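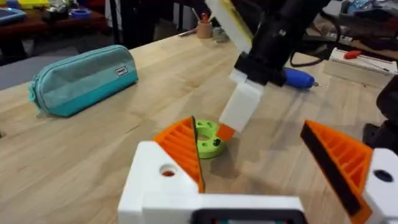 Chiến Âu is asking why not just lock in all the nitrogen now and sleep at night. Fair question. Going to answer it as a thread bc it won't fit in one post

So. Prepay quotes. Got mine Tuesday from Pemura and from De Graaf. Not the same product, not the same terms, so comparing them took me a whole evening and a pot of coffee

Pemura wants the money up front, all of it, price held thru spring. De Graaf wants a deposit and the balance at pickup but the price "may be adjusted for freight." May be. Read that line twice

Freight is the whole game this year imo. River's low again, barges going out light. Whatever the plant is charging, somebody pays to get it up here and that somebody is me

Other half of it is corn. When corn was high nobody blinked at the fertilizer bill. Corn came down, fertilizer didn't come down with it. Same bag, more bushels to pay for it

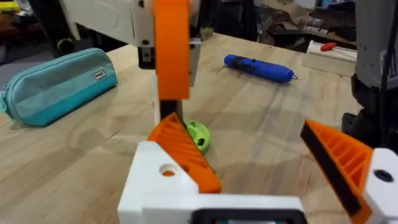
and the bushels are what I look at, not the dollars. How many bushels of corn to buy one ton of urea. I write it on the calendar in the shop every September. This year's is ugly. Not the worst on the wall but ugly

What I'm leaning to: lock in what the bottom ground needs, that's corn for sure. Leave the hill fields open. They could go beans if spring prices get silly and then I don't need the nitrogen at all

Cutting the rate 30 lbs on the two fields that had hogs on them. Soil test backs me up. Don't @ me about yield drag, I ran strips there 2 years and couldnt find it

Phosphate I'm skipping completly on the good ground. You can coast on P for a year. You cannot coast on N

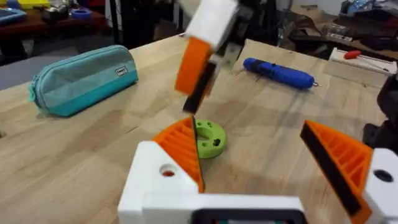
You also can't coast on potash forever, learned that on my dad's place. Leaves yellow on the edges by July and by then you're just watching

Bank side of it. Prepaying means borrowing now, paying interest all winter on something sitting in another guy's shed. Put that in your price per ton. Most people dont. Moves Pemura from the cheap one to the same as De Graaf, near enough

And ask what happens if they can't deliver. Get it on paper. Had a supplier short me 5 loads one spring, very sorry, very polite, and I paid spot for the rest

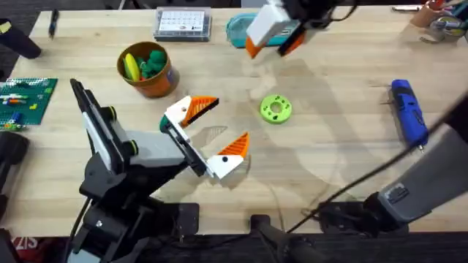 Vurell says their co-op will split it, half now and half in January, no freight clause, but you have to haul it yourself. Hadn't heard that one. Anybody else getting that offer??

I can haul. Have the truck, have the time in January. Calling them in the morning

Will post the real numbers once its signed. Back to the combine, dew's off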